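Heat Exposure and Ventilation in Shared Workrooms
Student project report, Occupational Health module
Submitted by Luuk Lambrechts and Iona Pollock

1. Background
Heat strain among indoor staff receives less attention than sunburn or heat stroke among outdoor crews. This project examined complaints of headache, tiredness and poor concentration at the Karam workrooms during September. The building has no central cooling, and staff depend on windows and portable fans.

2. Method
A short questionnaire was sent to 523 employees, of whom 482 replied. Room temperatures were recorded on Kunent loggers placed at desk height, away from direct sunlight. Readings were taken at 9 a.m. and 3 p.m. Participation was voluntary and no medical records were consulted.
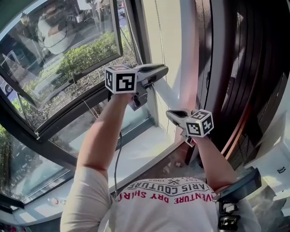

Figure 1. At a tilted-open window, with one arm extended toward the handle.

3. Findings
Of those who replied, 300 reported at least one symptom in the afternoon. Complaints were most frequent on the upper floor, where the afternoon readings were also highest. Several respondents wrote that they drank very little during a shift – the water station is two floors below.

4. Limitations
Symptoms were self-reported, and one logger failed in the second week. Its readings were left out of the analysis.

5. Recommendations
Windows should be opened before the morning shift begins. A second water station should be installed on the upper floor, and supervisors should allow an additional break on hot afternoons.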